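Skerketti Tool & Bench Library
Members' Newsletter - August
Home
Borrow
Opening Hours
Newsletter Archive
Renew Your Membership

In this issue: The Great Bench Clear-Out, or What Lives Under a Screwdriver

By Soledad Doucet

Every August we clear the benches. The notice goes up in July, everyone nods at it on the way past, and by the first of the month the benches have more on them than they did before the notice went up. I have come to think of the notice as a kind of fertilizer.

This year I took the evening shift, which starts at seven and ends when you run out of patience or coffee. The coffee went first. We had 434 items on the lending list going in, and the plan was to put a hand on every one of them, wipe it, decide if it was still a tool or had become a souvenir, and give it a place to live. The plan came from the Rumgate branch, where they did theirs in two evenings and have been pleasant about it ever since.

Rumgate has a smaller collection. I only mention it.

A few notes from the benches follow, in no special order, for those of you who missed it and those of you who were there and hid in the lumber rack.

The screwdriver question

We own too many screwdrivers. We have always owned too many screwdrivers, and people keep leaving us theirs in wills. The trouble is that they aren't the same screwdriver. Some have been used as chisels, some as paint can openers, and one, judging by its tip, to argue with a live socket.

The keepers are easy to recognize once you've handled a few dozen bad ones. You want a straight shaft, a tip with its corners still on, and a handle that doesn't turn into a bar of soap when your palm sweats. I am fond of the dark rubbery kind with the raised grip texture and a bit of orange in it, mainly for the orange. A black handle dropped in the shadow under a bench is gone until next August. A black handle with an orange stripe is gone until you bring a flashlight.

If you're borrowing one, roll it across a flat surface first. A bent shaft wobbles and a good one doesn't, and you'll have learned that before you're halfway up a ladder. Then wipe the handle before it goes back. I shouldn't need to say so, but I have touched the handles.

As for the white work surface, I would like to withdraw my remark from the spring meeting that a light-colored top would "keep us honest." It has kept very good records, I'll give it that. Every speck shows up like pepper on a plate, and the scuffs don't seem to care how politely you ask.
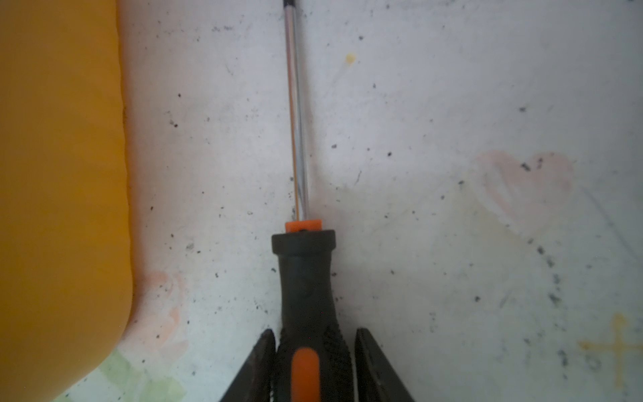 Crumbs, specks and other small residents

The specks deserve their own heading, as they are now our largest category of holding. If the lending list were honest it would read: tools, 434; specks, over 1,000 and breeding.

My method, for anyone who wants it. Start dry. Brush everything toward one corner with a soft bench brush, and take the corner farthest from the fan. Pick the brushings up with a dustpan. Only after that should you introduce a cloth, barely damp. If you go in wet you make a thin gray paint and spend the rest of the night spreading it evenly over the furniture, as I did in my first year and as our friends from the Kashindye Street pottery did at theirs, though in fairness clay people may see that as a normal evening.

For scuffs, try a plain eraser, the white block sort. It works on about half of them. The other half are permanent and should be greeted by name.

Please don't blow on the bench. I know it's quick. It moves the dirt eighteen inches and puts it in somebody's eye.

Trays, tubs and the matter of what goes in them

I hold strong views on containers, and the newsletter is the only place I'm allowed to air them without a time limit.

A deep tub is where small parts go to be forgotten. You put in a hinge, then a handful of washers, then a thing you're going to identify later, and within a month you own a sort of metal soup. See-through tubs help a little, since you can at least look in from the side and see the soup. I'd use the big translucent ones for bulky, dull things that can't hide from you: rags, extension leads, the bag of gloves in which there are three lefts for every right.

Small parts belong in something shallow. The long yellow tray is my favorite object in the building and I will be taking no questions. You can see right to the bottom of it, the rounded ends mean a screw can be swept out with one finger, and it's the color of a school bus, so people notice it before they put an elbow in it. When you take something apart, line the bits up in the tray in the order they came off. When you put it back together, start from the other end. If there's a piece left over, please don't return the item to the shelf and tiptoe out. We can hear you.

We've priced a batch of new shallow trays from Putar, the restaurant supply people, and they come to $130 with delivery. That will go to a show of hands at the next open evening. I'll be voting with both of mine.

On the subject of the decor, opinion remains split. The patterned tabletop and the big floral wallpaper have their supporters, who say the corner feels like somebody's aunt is about to bring out cake. The rest of us have tried to find a dropped grub screw against a printed pattern. I will admit that it's cheerful, and that the metal strip along the back edge, where table meets wall, is an excellent place to look for whatever rolled off. Check there before you file a loss slip.
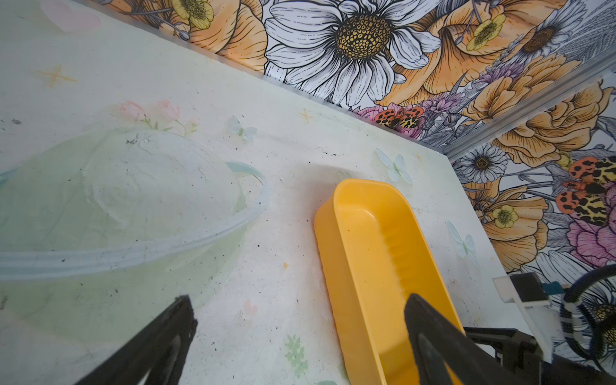 The yellow tray and the big tub, in the flowery corner.

What we still need

Jar lids. We have plenty of jars, and I don't understand how this happened.

Bench brushes with bristles on more than one side of the middle.

The return of the 3 mm hex key. It has been out since before the clear-out, the slip is in handwriting no one can read, and it is the only size anybody ever asks for. You may leave it in the drop box after dark and nothing will be said.

Returns go in the drop box by the side door, handles wiped. Evening opening stays at seven through the end of the month. Bring your own coffee.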